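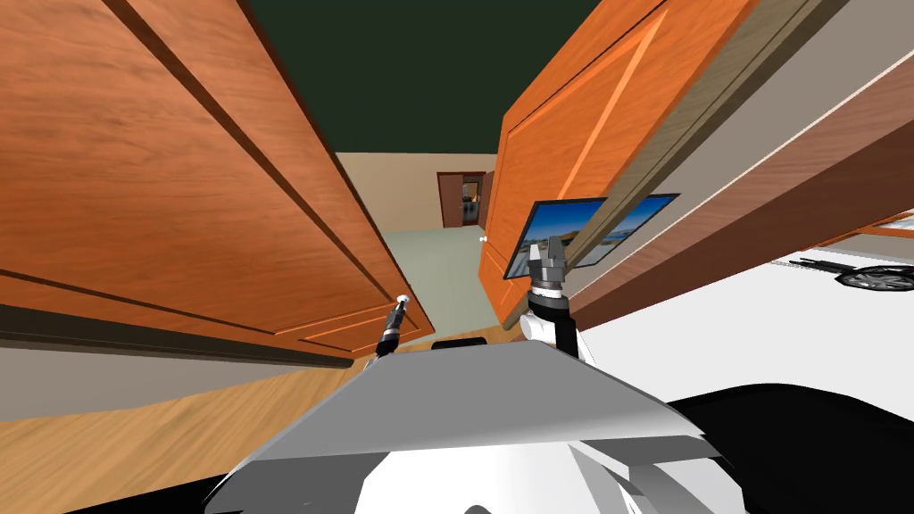
Figure 6. Operator view in the simulator, Doorway task. Both doors stand at an angle to the corridor and the right gripper is near the right door.

6. Recording doorway demonstrations

Use this section to record demonstrations of the Doorway task in the Grivuten simulator and add them to a training set. It assumes that you have installed the software (Section 2), paired the hand controllers (Section 4) and finished the practice scene (Section 5).

A demonstration is one complete attempt at the task, from the start pose to the end pose, driven by an operator. The learning system is trained on the camera views, the joint positions of both arms, the gripper commands and the base motion. It does not see your notes or your voice. If you want it to learn something, you have to do it with the controllers.

6.1 Before you start

1. Start the simulator and wait for the status light in the top menu to turn green.

2. Choose Scenes > Prurnstead > Doorway. The Prurnstead set is a group of furnished house interiors. Doorway is the only task in this set that uses both arms and the base together.

3. Open the Session panel and enter your operator code. Do not share a code between operators. The code is used later to balance the training set.

4. Set the control profile to Two Arms + Base. The scene will load with any profile, but with Arms Only the robot cannot go through the doorway and every recording will be rejected at export.

5. Check that Free Disk shows at least 90 GB. A full session with all views turned on fills a disk quickly, and the recorder stops without warning when the disk is full.

6. Set Randomize to Medium. At this setting the door angles, the start position of the base and the wall colors change between demonstrations. The furniture stays where it is.

Note – Leave Randomize at Off for your first three or four attempts in a new scene, with recording turned off. Switch to Medium once you can get through without touching the frame.

6.2 Setting the operator view

The operator view is taken from the head of the robot. You should see the top of the torso at the bottom of the window, with an arm on each side of it. The view is wide and it sits close to the doors, so straight edges look steeper than they are. Figure 6 is typical. The slant of the doors in the view is not a fault in the scene and does not need to be corrected.

1. Press and hold the View button on the left controller.

2. Tilt the head until the torso takes up only the bottom center of the window.

3. Turn the head until the far end of the corridor is between the two doors. In this scene there is a second doorway in the back wall, framed in reddish-brown wood. Use it as your aiming point.

4. Release the View button. The head is now locked for the rest of the demonstration.

Caution – Do not unlock the head while recording. The head angle is stored once, at the start. If it changes partway through, the camera views no longer match the stored angle and the whole demonstration has to be thrown out.

If only the end of one arm is showing, as with the left arm in Figure 6, you may continue. The recorder takes the joint positions from the simulator, so an arm does not need to be fully in view. Both grippers should come into view before they touch anything.

6.3 Recording one demonstration

1. Press Reset. The scene reloads and the robot moves to its start pose. Do not move the controllers until the pose is reached.

2. Press Record. A red border shows around the window and the frame counter starts.

3. Hold still for the first 14 frames. The recorder uses these to mark the start pose.

4. Drive the base forward slowly until the grippers are within reach of the doors.

5. Move the right gripper to the right door. Keep the fingers open and bring the gripper in from the corridor side, away from the wall.

6. Push with the side of the gripper until the door clears the shoulder. Use the arm for this. Pushing with the base is faster but teaches the system to run into doors.

7. Do the same on the left with the left arm, if the left door is in the way. At Medium it is sometimes open far enough already. In that case leave it alone.

8. Bring both arms in close to the torso.

9. Drive through the gap at a steady speed and stop when the green floor marker lights up.

10. Hold still until you hear the tone, then press Stop.

A normal demonstration runs to 500 frames or a little over. If you reach 900, press Stop and then Discard. Long recordings are usually the result of hesitation at step 5, and the system will copy the hesitation.

Note – In this scene a framed landscape picture is close to the right door. It is a loose object in the simulator and can be knocked out of place. If the right gripper hits it, finish the demonstration and tag it Contact (see 6.4). Do not try to straighten the picture.

Note – The small white knob on the right door is modeled but does not turn. You can push against it. You do not need to grasp it. Recordings made for the Latch task use a different door and are covered in Section 7.

6.4 Tagging

After you press Stop, the Tag window opens. Choose one tag before going on.

Clean – The robot reached the marker and touched only the doors.

Contact – The robot reached the marker but touched the frame, a wall, the picture or a piece of furniture.

Recovery – Something went wrong and you corrected it during the same recording. For example, the gripper slid off the door and you went back for a second push.

Fail – The robot did not reach the marker.

Tag what happened, even if you think the recording is good enough to pass as Clean. Recovery demonstrations are useful and you will not be marked down for them. A set made only from Clean recordings gives a system that does well until the first mistake and then has no idea how to get back.

Do not make mistakes on purpose to get Recovery recordings. Staged mistakes look different from real ones, and the Nolte checker (6.6) picks many of them out. If a project needs more of them, the project lead can turn on Nudge, which shifts the base by a small amount at a random moment.

6.5 How many to record

The standard Doorway set is 172 demonstrations after rejects are taken out. Plan on splitting this between at least four operators. Each person has their own way of approaching a door, and a set from a single operator carries that person's habits.

Record in blocks of 14 and take a break between blocks. Watch the Smoothness value in the Session panel. When it drops for three demonstrations in a row, end the block early.

Change your starting approach now and then. Come in a little from the left, a little from the right, slower, faster. Randomize moves the base but it does not change how you drive.

6.6 Checking and export

1. Open Sets > Review and select your session.

2. Press Run Nolte. The checker goes through each recording for missing frames, jumps in the joint positions and an unlocked head. It takes a few minutes for a full block.

3. Play back every recording marked yellow. Keep it or discard it. Recordings marked red cannot be kept.

4. Play back at least two recordings marked green, at double speed. The checker does not look at the task itself. It will pass a smooth, complete recording of a robot driving into a wall.

5. Press Export and choose the Nisport folder on the shared drive. The file name is filled in from the scene, the date and your operator code. Do not rename the file.

6. Wait for the message "Export complete" before closing the simulator.

Caution – Sets exported before the 1st April update store the left and right grippers in the opposite order. Do not merge an older set with a new one until you have run Tools > Swap Sides on the older set. Run it once only. Running it twice puts the error back.

6.7 Problems while recording

The arm moves the opposite way from your hand.
The controllers are swapped. Stop, discard, and pair them again as in Section 4.

The gripper passes into the door.
The physics rate is too low. Set it to High in Settings > Simulator and reload the scene. Discard any recording in which this happened.

The doorway is too narrow for the robot.
One of the doors has not been pushed far enough. Back the base up a short way before pushing again – with the torso already between the doors there is not enough room for the elbow.

The floor marker does not light up.
Part of the robot is still inside the doorway, often an elbow. Bring the arms in and drive forward a little more.

The frame counter stops but the red border stays on.
Check the disk space. The recording up to that point is kept in the Partial folder and cannot be exported.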